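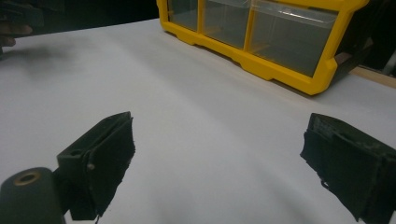

À qui s'adresse le kit de pince à main Nokska ?
Aux petites équipes qui veulent enregistrer des démonstrations de manipulation sans immobiliser un bras complet. On tient la pince, on fait le geste, et la trajectoire part dans l'outil de relecture fourni avec le kit.

Nous l'avons en prêt depuis décembre à l'atelier de Namard, et l'enthousiasme ne retombe pas ! La prise en main est très rapide : on branche, on lance le calibrage, on serre deux fois dans le vide et c'est parti. Dès le premier après-midi, nous avions 100 prises exploitables, là où notre ancien montage Lundgren nous en laissait péniblement la moitié (il fallait le recalibrer à chaque pause). L'ouverture des doigts est lue proprement sur toute la course, et l'équilibre de l'ensemble est bien étudié – le poignet fatigue moins vite qu'on ne le craignait.

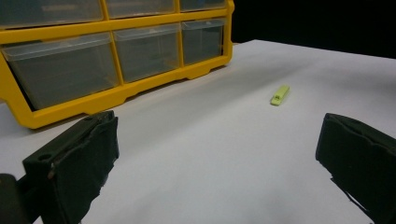 Le choix des exercices compte autant que le matériel, et Gonedari livre avec le kit un carnet de tâches bien pensé, du simple ramassage au rangement en tiroir. Nous avons commencé par les petits objets, ceux qui obligent à viser juste. Une pièce vert citron posée en biais sur une table blanche, devant un casier jaune à tiroirs transparents, c'est tout bête à installer et déjà très instructif : il faut tourner le poignet, descendre droit, refermer sans pousser. Les tiroirs transparents sont un bon test pour la vision, et nous gardons cette variante pour la suite.

Côté réserves, les garnitures des doigts mériteraient d'être plus robustes, car les bords s'effilochent. Le kit en contient 2 paires de rechange, et le remplacement prend 5 minutes avec un petit tournevis. La notice, elle, n'existe pour l'instant qu'en anglais, et le chapitre sur l'export des données est un peu sec.

Le prêt est ouvert aux équipes du réseau, par périodes de 2 semaines. Inscription à l'accueil de l'atelier, le matin de préférence.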